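Clilden hand-demo group, January catch-up
Minutes, taken by me again as Crisóforo had his hands full

Started just after 2pm. Hamish Gourlay in the chair, Crisóforo Cuautle, two from Nodura on the call, and me.

Last month's minutes were fine, apart from my spelling of Grendeo.

Demos so far: we've got 586 good ones out of the 3,000 we promised Ashour. Hamish thinks that's slow. I said it's slow but they're clean, and I'd sooner have that.

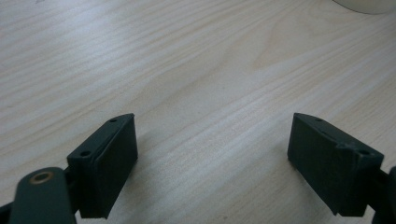
Nodura asked how wide people should open the fingers before they go in for a grab. We went round on this for ages! Agreed: open early, come in steadily, no last-second twitching. I'm to add it to the crib sheet.

Two-handed work: Crisóforo wants 115 more runs with both grippers before we change the task. He finds the left hand gets lazy and just hovers – mine does the same – so we'll start giving it the first move. 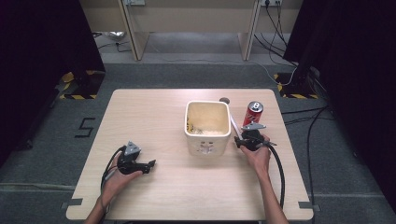 Hamish will ask Grendeo about lighter cables, as wrists are sore after a long stint. Breaks every half hour until then, please.

Next target is 500 by the February meeting. Nodura to send their notes on bad runs. I owe everyone the crib sheet.

Finished at 3.20pm.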